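Questions people keep asking me about the Breddale women's walk

Who are you, then?

I'm Leonie Petersen, and I've been helping to put on the Breddale walk for women's safety for five years now. Hannelore Eder does the route and the talking to the council, I do the emails (so if yours went unanswered, sorry, that was me!).

When is the next one?

September, once the schools are back. We meet outside the library and finish at the bandstand, with a few speakers and then a quiet bit for the names.

Can men come?

Yes, please do. Chidubem Ekpo has marched with his sisters every year and he carries the heavy end of the banner. We do ask that women lead the front and hold the microphone.

Is it a long way?

It's 2 miles and mostly flat, apart from Jakubowski Hill, which I grumble about every single time. There's a shorter loop for wheelchairs and tired legs, and both groups meet up again before the speeches.

Do I have to make a placard?

No, but the placard evening is my favourite part! We had 89 people squeezed in last time and ran out of red paint. Bring old cardboard if you've got any.

What about my children?

Bring them. There's a play corner at the placard evening, and on the walk itself we keep families near the middle, where the drumming is a bit less deafening.
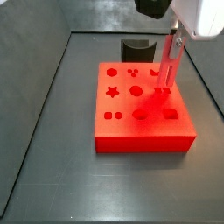

Red shape sorter

Where does the money go?

Every penny in the buckets goes to the local refuge. We pay for leaflets ourselves.

I can't walk but I want to help. What's useful?

Letters to the council about street lighting on the canal path, mostly. Email me and I'll send you the draft Hannelore wrote, and you can change it as much as you like.

Page last updated 6 January 2019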